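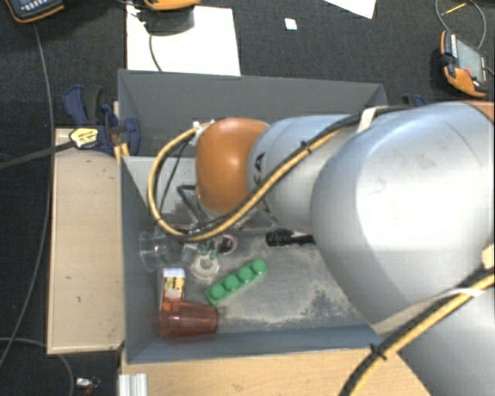
Robot arm over a gray bin, cable looped up at the wrist.

GAME SYSTEMS, UNIT 5
Crafting, storage and item economy
Handout + my notes for the lecture, cleaned up a bit. Slides go up after class.

Bring: laptop, your copy of the Umer prototype, last unit's worksheet. If Umer won't open, delete the settings file and start it again. Still won't open, see me at the break.

Where we are

Last unit was movement and camera. Now what the player carries and what they do with it. Most sandbox games live or die here and most student projects leave it for the final week. Don't.

Terms first, we need to agree on them:

Item - anything that can sit in a slot.
Stack - more of the same item in one slot.
Recipe - items in, item out. May need a station.
Station - a place or block where certain recipes work. Furnace, loom, anvil.
Source - anything that puts items into the world.
Sink - anything that takes them out for good.
Container - holds items, isn't the player.

A chest is not a sink. People wrote this on the worksheet last time. Items in a chest still exist, the player can get them back, they still count toward the economy. Burning, eating, breaking, losing on death (if the drop despawns), paying a merchant who never spends - those are sinks.

Running case: Jolumura

Block-building sandbox, survival mode, small team. We'll use it all through this unit. The build we have in the lab has 216 items and 297 recipes. More recipes than items, and students always ask how. Easy: several recipes can give the same output. Rope from plant fiber, rope from wool. Same rope. Also some recipes run backwards, so a block of copper can be broken back into ingots.

Is that good? Depends. Alternate recipes help a player who started in a bad spot. No sheep near you, fine, use plants. But every alternate recipe is also one more place for the balance to leak. See "loops" further down.

The starting village in Jolumura is Tilahun. Everyone spawns near it unless they typed in their own world seed. Tilahun matters for us becuase it sells tools, which means the designers let you skip the first bit of the crafting tree if you have coins. Look at what it does to the first hour. Players who find the village early never build a stone pick. Is the stone pick then a wasted item? Talk about it with the person next to you, we come back to it.

Recipe design

Shaped vs shapeless. Shaped = position in the grid matters. Shapeless = just the right ingredients, any slot. Shaped feels nicer when the shape looks like the thing (three across the top, two down the middle, it's a pick). Feels awful when it doesn't. Nobody guesses a lantern.

Recipe book or no book? Old answer: no book, let players find out, they'll use a wiki. They will use a wiki. Which means they leave your game, on a second screen or on a phone, and on a console with the pad in their hands that's a pain. Put the book in. You can still hide entries until the player has picked up one of the ingredients. That keeps some of the discovery and no one is stuck.

Depth. Count of steps from raw material to finished thing. Deep chains feel like progress if each middle item is useful by itself. Plank is useful. Stick is useful. "Treated binding plate" used in one recipe only - cut it or give it a second job.

Station spread. If all recipes need the same bench, the player builds a base around one bench and never moves. If each needs its own station, the base turns into a shop floor and they run laps. Somewhere in between. Group by material works well, wood things at one, metal at another.

Exercise A (in class, pairs)
Open Umer. It has one bench and a very short recipe list. Add a station. Move some recipes to it. Play until you have the lamp. Write down:
- did you walk more or less than before
- did you ever carry the wrong stuff to the wrong place
- would you build the two stations side by side (everyone does)
Last one: if everyone puts them side by side, what did the second station add? Not a trick question. Sometimes the answer is "it cost something to build, so it was a goal". That's allowed.

Storage

Slots are a difficulty setting. Fewer slots = more trips = the world feels bigger and the player gets annoyed sooner. More slots = fewer decisions.

Stack size same thing. Also a way of saying what matters. Blocks stack high, tools don't stack, potions somewhere in the middle. Players read this without being told.

Sorting. Put in a sort button. Then decide what it sorts by, and keep it the same everywhere. Jolumura sorts chests by type and the backpack by name. Very confusing when both are open. Fixed in a later build supposedly, ours still has it.

Quick move. Shift-click on keyboard, on a pad it has to be one button while the cursor is on the slot. Test this with a real pad. Mouse designers forget that the pad cursor jumps slot to slot, so a wide inventory is slow across and fast down. Tall and narrow is often better on console. Also check it in split screen, where the text gets tiny.

Labels on containers. Item frames, signs, colored lids, whatever. Players will build their own labeling if you give them nothing - one block of the thing stuck on the wall above the chest. When you see players doing this in a playtest it's a feature request.

Sources and sinks

Draw it as boxes. Sources on the left, player in the middle, sinks right. Arrows with a rate per play hour if you have it, a guess if you don't, and mark guesses as guesses please.

What you look for:
1. Item with a source and no sink. Piles up. Cobblestone in basically every game like this. Fine if it's a building material, the sink is the building.
2. Item with a sink and a weak source. Player grinds. Fine for a rare thing, bad for food.
3. Item where source grows with time played and sink doesn't. Automatic farms. Early game balanced, late game worthless.

Number 3 is where most patches go. The farm gets nerfed, players who built one are upset, players who didn't never knew. If you have to nerf, consider adding a sink in the same update instead. New expensive block that eats the surplus. Players with a farm now feel clever. Same effect on the economy, much better mood.

Loops

A loop is a set of recipes or trades where you end with more than you began. Classic: buy wool, craft rope, sell rope for more than the wool cost. At Tilahun the rope price was set before the wool recipe existed. Wool recipe came in with an update in February, nobody re-checked the merchant table, and you could get any tool in the village by standing still and clicking.

How to find them: for each recipe, price the inputs, price the outputs, compare. Do it in a spreadsheet. Remember the backwards recipes. Remember byproducts (bucket comes back empty, it has a price too). With 297 recipes you don't do it by hand, you write a small script. The lab machines have one called Nitivley, takes the recipe table as a csv and prints anything where output is worth more than input. It does not follow chains longer than 2 steps, so a clean result isn't proof. Long loops you still hunt yourself, or extend the script, extra credit.

Not every hit is a bug. Crafting should add some value, the player did work. Trouble is when it's unlimited and needs no travel, no risk and no waiting. Add any of those and it's a job, not an exploit.

Fixes, cheapest first:
- change the price
- limit merchant stock per day
- price drops as you sell more
- take the recipe out (last resort, players hate it, and old saves may have the item queued in a station)

Saves and changing items

Short but please read. When you add items, old saves load fine. When you remove or rename, old saves break or the item turns into nothing. Give every item a fixed id that you never re-use. Name on screen can change any time, id can't. If an item goes away keep the id and map it to the closest thing that's left. Say so in the patch notes.

Patch notes for item changes: what changed, old value, new value. "Adjusted some recipes" is useless to a player who's standing at a bench wondering why it dosen't work.

Back to the stone pick

If we have time. Options people gave in past years: make the village pick cost more, make the village stock run out, make the stone pick an ingredient for something later, leave it alone. I lean toward the ingredient one. Leave it alone is also ok - a player with no luck finding Tilahun needs that pick, and an item used by only some players isn't wasted.

Homework for next session

1. Pick a survival or crafting game you own. Draw the source/sink diagram for one item only. One. Mark your guesses.
2. Run Nitivley on the Jolumura recipe table (shared folder, "tables"). Choose one line from the output and say if it's a bug or a job, and which fix you would use. Half a page.
3. In Umer, add a recipe that runs backwards. Check you can't gain from it. If you can gain, hand it in anyway and write where the extra comes from.

Hand in as pdf. Diagrams by hand are ok, photograph them in decent light.

Next unit: enemies, drops and spawn rules. Read the drop table for the swamp area beforehand, same folder.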